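Minutes, Drodelel Supper Club planning meeting, 2025-04-13

Present: Edem Osei, Kwan-ho Kao, Siu-fong Kong, Talha Lashari, and me, Shewit Worku, typing with one hand and eating dumplings with the other. Please send corrections before the next meeting, and be kind.

Last meeting's notes were approved once Talha got his name spelled right.

Money. Edem went through the account and we have $1089 after paying the deposit on the Hedegaard hall. I thought we had less, so that was a nice surprise! Kwan-ho wants to hold some back for the fall. Agreed, but we didn't settle on how much.

July supper. We're capping it at 60 seats (the hall would let us squeeze in more, but remember the coat situation last time). Tickets will be $39. Siu-fong thought that was steep and we went back and forth for ages — in the end she voted yes as long as dessert is included. It is.

Menu. Talha is doing the lamb, Siu-fong is doing a cold noodle dish, and the vegetarian main is still open. Kwan-ho offered his eggplant thing. I said yes very quickly.

Tables. We're going for candlesticks and little glass cups, and plain wood with no cloths.
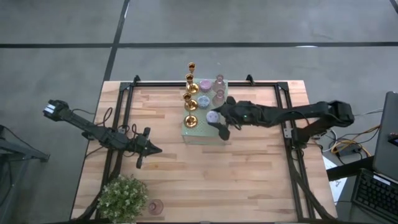
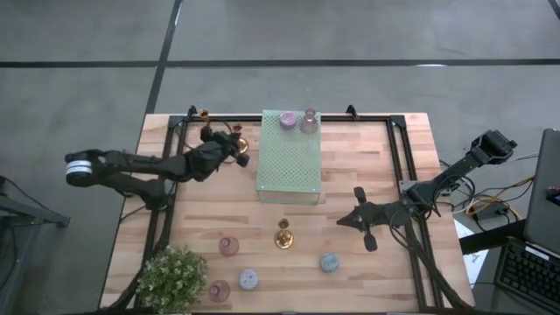 Gold candlesticks, one smaller than the other.
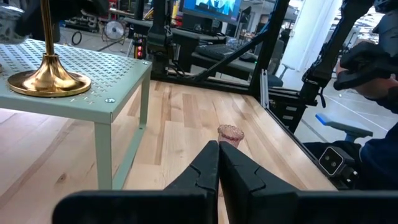 Pink glass cup with the beaded rim.

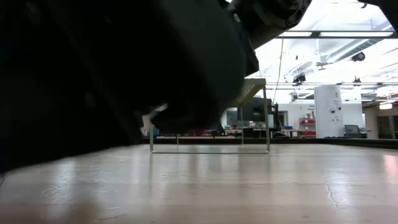
Edem asked if real candles are allowed in the hall. I don't know! I'll call Hedegaard and find out, and I'll ask about the back door key while I'm at it.

Music. Mosura can play, but they need to be done by ten and they want to be fed. Fine by everybody. Talha will tell them where to park.

Rentals. Flostby sent 3 quotes for chairs and they're all confusing — the delivery fee moves around from one to the next. Kwan-ho is going to phone them and get one clear number.

Other stuff. Siu-fong still has the big soup pot from the winter supper and would like it out of her hallway. Edem will pick it up.

We stopped when the dumplings ran out. Next meeting is at Kwan-ho's place, and he says bring slippers.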